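Ovon (mobile app)

Ovon is a shared chores and small favours app for couples and housemates, and I've been keeping this entry up to date for the fan wiki since the second beta. It was made by Kamolrat, a small studio in Asmont, and designed mostly by Tove Kvaran, who had already worked on a shopping list app called Skoranano. I still have Skoranano on my old phone – it opens, but the lists don't sync any more.

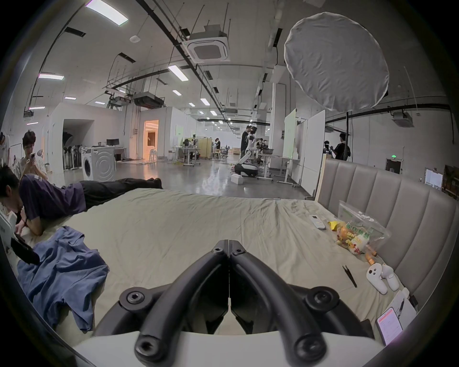
Reading time: 2 minutes

The idea is easy enough to pick up. One of you adds a job or a favour, the other claims it, and when it's done both of you see a little green leaf on the home screen. Leaves can be swapped for treats you've agreed between you (a lie-in, first go at the crossword, that sort of thing). I like that there's no public score. Early testers asked for one, and Kvaran wrote in the release notes that she didn't want strangers comparing their washing up!

History

The first beta went out in December to 153 testers, me included. It had one list, one colour and a very loud bell. The bell was gone by the second beta, when the group grew to 259 and the treat shop appeared. Mudassar Siddiqui joined at that point to rebuild the reminders, which used to arrive twice if both phones were on the same wi-fi. He also added quiet hours, set to start at 10 pm unless you change them, and I never have.

Features

The full release comes with 27 ready-made favours, and you can write your own on top of those. Each household can have up to six people, though the app is plainly happiest with two. There's a notes box under every favour, a repeat setting for weekly jobs, and a "not today" button that pushes things to the next morning without telling anyone off.
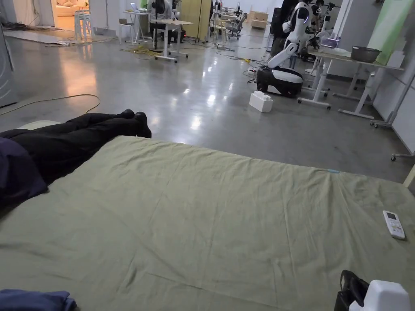
My own favourite is the swap button, which lets you trade a job you hate for one the other person hates – we use it for bins and ironing. Swaps have to be accepted by both sides, and you can keep 20 of them in your history before the oldest drops off. I'd love that number to be bigger.

The free version has everything except custom treats and extra colours. Those come with a single payment, and one payment covers the whole household.

Known problems

The widget sometimes shows yesterday's leaves until you open the app. Moving to a new phone keeps your favours but loses your swap history, so write down anything you're still owed. Siddiqui has said on the support board that a fix for the widget is next on his list.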